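**Retrait du linge au lavage : notes de méthode** (1/6)

Le retrait se mesure sens chaîne et sens trame séparément. Une moyenne des deux n'a aucun intérêt pour la coupe.

(2/6) Repères tracés à 400 mm, éprouvette à plat, sans tension. Chez Rometti, on relève après 3 cycles complets.
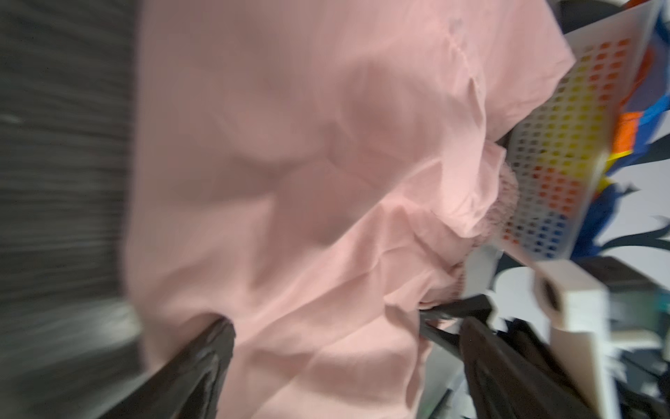
Pourquoi ne pas mesurer dès le premier lavage ?
Le premier cycle relâche surtout les tensions de fabrication ; la cote se stabilise ensuite.

(3/6) Les mailles bougent davantage que les tissés, surtout en longueur. Séchage à plat obligatoire, sinon le poids de l'eau fausse le relevé.

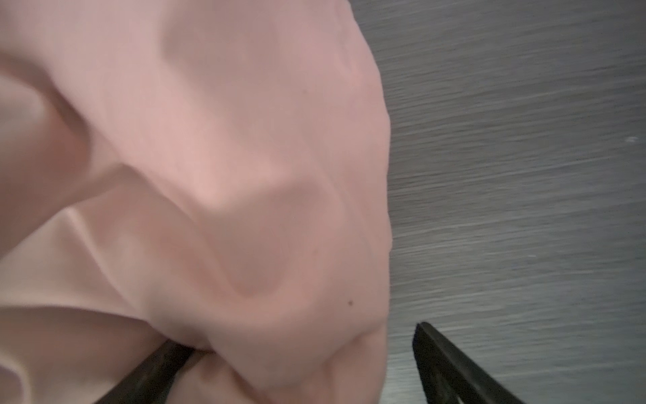

Tissu rose pâle, avec plis.

(4/6) Vanderleia Mendonça me signale que la fiche Holanda 893 omet le mode de séchage. Valeur inexploitable en l'état.
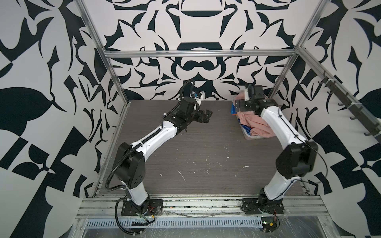

Plateau gris foncé, vue d'ensemble.

(5/6) Assemblages multicolores : tester chaque coloris. Deux bains de teinture différents donnent parfois deux retraits différents.
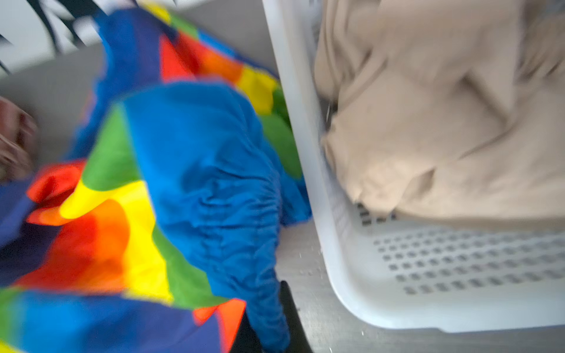

(6/6) L'écart se voit alors à la couture, qui fronce. Au-delà de 2 %, je prélave les panneaux avant la coupe.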